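Section 4. Table layout, cable check and first cap run

Read section 3 first if the arms are not bolted down yet. Everything from here on assumes two arms on the front rail, both answering on the bus, and the Julto control program open on the bench laptop. Written for the rig in our shared shop at Mulside. If yours is at home the steps are the same, just mind your wall clearance.

4.1 Before you power up

1. E-stop in. Check it clicks.
2. Clear the middle of the table. Tools, coffee, phones – off.
3. Wipe the fingertips with a dry cloth. No solvent, it softens the pads.
4. Turn on the arm supply, wait for both shoulder lights, then release the e-stop.
5. Run the home routine at 7 percent speed. Hand on the e-stop the whole time.

CAUTION: Never reach between the arms while the supply is on. Holding torque is enough to pinch a finger badly.

4.2 Setting the grip

Caps are a good first part. Cheap, light, and they roll if you get it wrong, so you find out fast. Mixed sizes are fine, mixed colors are better if you plan to train the sorting step later.

1. Lay the caps out with gaps between them. Fingers need room on both sides.
2. Jog the wrist over one cap, fingers open.
3. Lower until the tips are just short of the wood. Stop there.
4. Close in small steps. Watch the wrist view, not the arm.
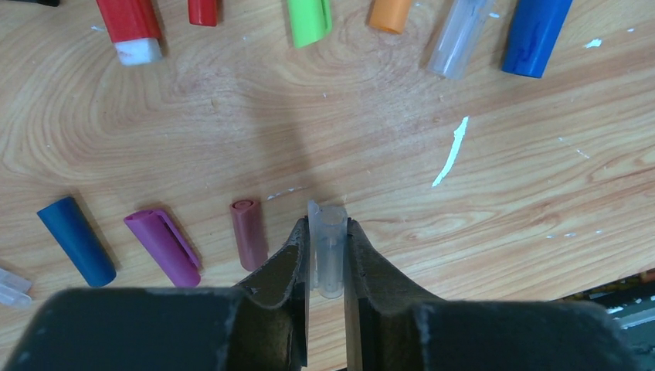
5. When the reading in the grip panel stops climbing, save that value as grip_soft.
6. Open, back off, repeat on a fatter cap. Save as grip_firm.
7. Lift straight up. If the cap tilts, the wrist is off square. Go back to 3.4 and redo the level.

Note: Garnet Li's Gadimura build uses one grip value for everything and it mostly works there. On ours the thin caps kept squirting out, so keep two.

Note: don't chase a perfect number. Pads wear, teh number moves. Recheck after 1,000 cycles or whenever caps start slipping.

4.3 Cable slack

Do this with the supply off.

1. Move each arm by hand to its full reach, then fold it back.
2. Look for any place the cable goes tight or lies under a link.
3. Re-tie if needed. Loose loop at the wrist, snug at the base.
4. Tug the connector at each base. It should not move at all.

CAUTION: A tie pulled hard over a joint will cut the jacket. Leave room to turn a tie with two fingers.

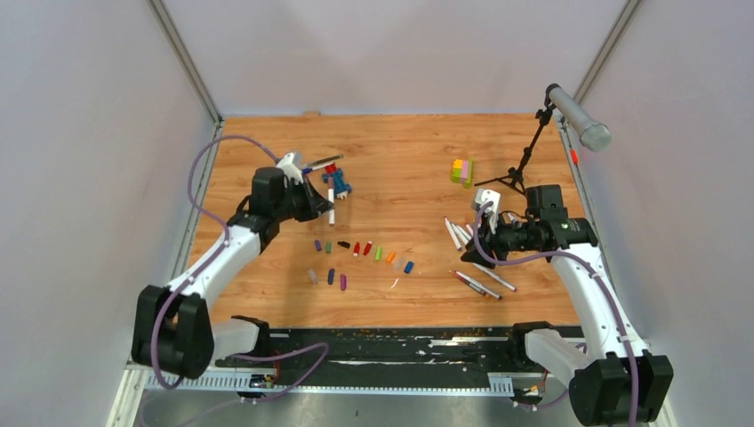

Slack is the thing people get wrong most, usually by taking out too much of it. A cable that looks tidy with the arm folded can be a tight string once the arm reaches across. We lost an afternoon in July to a wrist that dropped off the bus at one pose only, and it was exactly this. The purple cables on our two arms get a loop at the gripper end and then follow the white links down, copy that if you have no better plan. Check the loops clear anything tall on the table too, the mic stand at the back right being the obvious one. If you move the stand, run the whole check over.

4.4 Two-arm approach

Slow. Really slow. This is where stuff gets bent.

1. Set the speed limit to 7 percent for both arms. The limit resets on restart, so set it again every time.
2. Load the file meet_center from the Sutherland folder.
3. Step the left arm to its first waypoint. Stop.
4. Step the right arm to its first waypoint. Stop.
5. Alternate, one waypoint each, until the grippers face each other.
6. Look from the side and from the front. If the gap is closer than you like, edit the last waypoint, not the offset.
7. Hold for 60 seconds. Neither arm should sag or buzz.
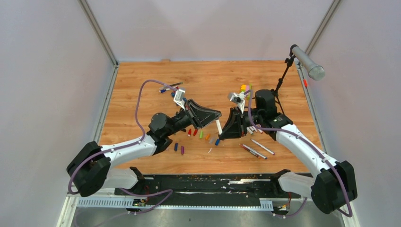

Fig. 4-3. Both grippers near the center of the table, marker upright between them, caps in front.

If an arm buzzes during the hold, drop the holding gain one notch and try agian. If it sags, supply first, then the shoulder screws, then gain.

4.5 Saving the setup

1. Save the waypoints under a new name. Do not write over meet_center.
2. Save both grip values in the same folder.
3. Home both arms, e-stop in, supply off.
4. Write the folder name on the bench sheet so the next person can find it.

Leave the caps where they are if you are coming straight back for section 5, the sorting run starts from the same layout.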